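Dustpan

A dustpan is a small, flat scoop used with a brush or broom to pick up dust, crumbs and other loose dirt from a floor or table. It is one of the most common household cleaning tools and is usually made of plastic or metal.

Most dustpans have a wide front edge, a shallow body and a handle at the back. The edge is held against the floor while dirt is swept over it. On some models it carries a strip of softer material, such as rubber, which closes the gap between the pan and an uneven floor.

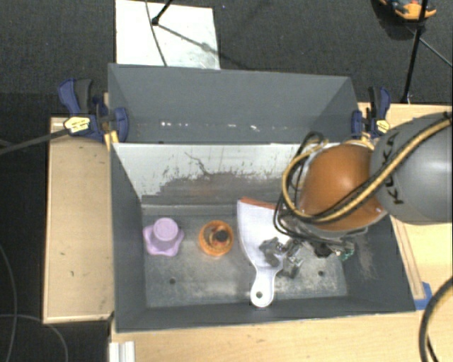 Ishbel Niven, contributing editor, Household Tools

A hole near the end of the handle lets the pan hang from a hook or nail. The strip along the edge is often a different color from the body, as with the reddish-orange strip on a white pan. Handles on hand-held models are short - the user bends or kneels to sweep - while lobby dustpans have a long upright handle and are used standing.

Pans may be sold alone or with a matching brush that clips into the body. They are generally emptied into a trash can after each use. Plastic pans can be washed in warm water with dish soap. A bent or chipped edge leaves a line of fine dust behind, and the pan is then usually replaced.

See also: Broom, Whisk broom, Carpet sweeper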